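Zornport Tabletop Pad, Dark Teal-Blue
Work surface cover for sorting, charging and general household use

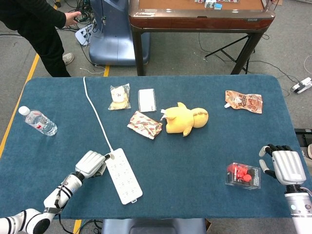 The Zornport pad is a fitted cover for rectangular tables with rounded corners. It has a light surface texture that limits sliding of small items such as packets, bottles and power strips. The solid color gives good contrast with white and clear objects.

Specifications
Item no.: 459
Color: dark teal-blue
Shape: rectangular, rounded corners
Surface: lightly textured
Fastening: adhesive strips, 2 per long side
Cleaning: damp cloth, mild soap
Warranty: 30 months

Power strips on the pad
A full-length power strip can be laid directly on the surface. Place it at least a hand's width in from the edge and let the cord run over the far side of the table, away from the seat. Do not route the cord under the pad. The cover is not electrically rated and does not replace a cable tray. Unplug the strip before wiping the surface.

Food and drink
Wrapped snacks and closed bottles may be set down anywhere. Standing water should be wiped up promptly, as it can reach the adhesive at the edges. The material is not approved for direct contact with unwrapped food.

Fitting
Clean and dry the tabletop. Lay the pad loose and align the corners. Fold back one long side, peel the strips, press down, then repeat on the other side. Leave overnight before loading. To remove, lift from a corner and pull slowly at a low angle.

Compatible tables
Mivik, all rounded-corner models
Lindemann, fixed top only
Javovus, from the October production run onward

Square-cornered tables are not supported. Replacement adhesive strips are sold separately in packs for two pads.

Product contact: Edeltraud Voß
Page last revised Friday, March 29, 2024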